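Buckley Home Help > Kitchen > Wood and stone
Do I really need to oil every piece of wood in the kitchen?
Viewed 1255 times

oak_or_nothing
Asked in April

I have ended up with a lot of wood on and near the counter, and everyone has a theory about it. The card that came with my tin of Grollden board oil says to treat "all kitchen wood" every month, front, back and edges. That sounds to me like a company that sells oil by the tin. Pictures first, then what I want to know.

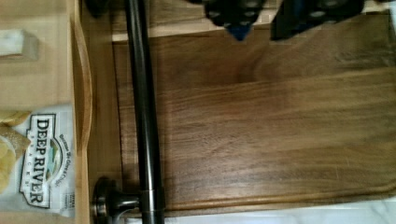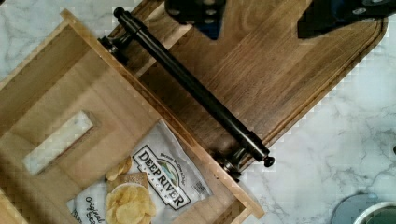
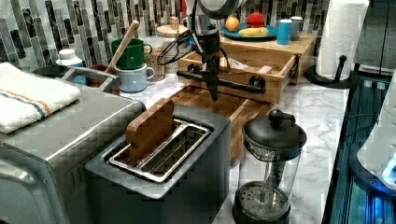
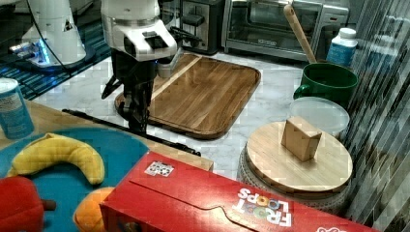 Some of the wood in question: dark board, crate with the chips in it, drawer box at the back behind the toaster, board with the pale stripe.

The two boards get used for bread and vegetables. The crate holds snacks, all of it in bags. The drawer box holds tea and odds and ends, and as far as I can remember no food has ever touched it. Then there's the spoon that lives in the green mug, which goes through the sink every day and has never had a drop of oil in its life. It seems fine to me.

So is monthly oiling real, or is it one of those things people repeat until it counts as knowledge? I've read that a dry board will split, I've read that an oiled board goes sticky and smells, and I've read both on the same page. A friend swears by Seten board cream on top of the oil, which looks to me like paying twice for one job. I'd also like to know if the toaster and the toaster oven are drying things out from across the counter. I was told they are, with great confidence, by someone selling trivets.

I don't want a ritual. If the answer is "wipe it and leave it alone" I'll be happy. I'm on my second pair of boards in 11 years, and the first pair did crack, but they also went through the dishwasher every night, so I don't think that proves much either way.

grain_of_doubt
11 votes

Your suspicion about "all kitchen wood" is right. Oil is for wood that gets wet and scrubbed. In your kitchen that means the boards and the spoon. The crate and the drawer box get nothing. If you oil the inside of a drawer you will have tea packets with grease spots on them, and the crate will collect every crumb and bit of lint in the house.

For the boards, forget the calendar. Flick a few drops of water on the surface. If they bead up, put the tin away. If they soak in and leave a dark patch, oil it that night and wipe off what's left in the morning. Mine gets done when it fails that test, which in winter is fairly often and in summer hardly ever. The sticky, smelly boards you read about usually come from cooking oil, or from somebody pouring on mineral oil and never wiping it off. Plain food-grade mineral oil is all you need, and I have never been able to tell the Grollden from the drugstore kind.

Do the back too. I was skeptical of that one for years - it sounded like a way to use up the tin - but a board that takes up moisture on one side only will cup, and I have a rocking board to show for it.

The cream is a mix of oil and wax. It makes water bead longer. Is it worth the money? On a board you wash once a day, I doubt you'd notice. On the dark one I might use it for looks, since walnut dulls when it dries out, if walnut is what you have there.

As for the toaster, I don't believe it. A toaster heats the slice and a bit of the air over the slots. Leave a board leaning right on a toaster oven while it's running and yes, you have a problem, and a worse one than dryness. Across the counter, no. Your heating does far more to wood than either appliance. What I would do is take the towel off the top of the toaster oven before you turn it on.

And your old boards cracked from the dishwasher. I'd say that proves plenty.

crumbtray94
2 votes

Oil everything. I do mine every Sunday with the Galtetti lemon one, boards, spoons, shelves, the bread box, and they look brand new. It feeds the wood.

grain_of_doubt
replying to crumbtray94

Wood is dead, so I'm not sure what is being fed. Check the label on the lemon one as well. Some lemon oils are furniture polish with scent in them, and those shouldn't go anywhere near bread.

slow_simmer
5 votes

Mostly agree with the first answer, with one complaint. The water drop test only tells you about the spot where you put the drops. My board beads nicely around the edge and is bone dry in the middle where I chop, so test there.

Also look under the rim on the striped board if it's raised all the way around like mine. Water sits in that corner after washing. Stand it on edge to dry, don't lay it flat on the stone. I lost a board that way and it had been oiled faithfully the whole time, for whatever the oil was worth.

On the spoon: leave it. When it feels fuzzy, rub it with fine sandpaper, and if you still have that tin open, wipe some on.

oak_or_nothing

Tried the drops. The dark board beads, the striped one soaked them up in the middle, so slow_simmer gets that point. One coat on the striped board tonight, both sides. I still think "monthly" was made up by whoever prints the card. Crate and drawer box are staying as they are.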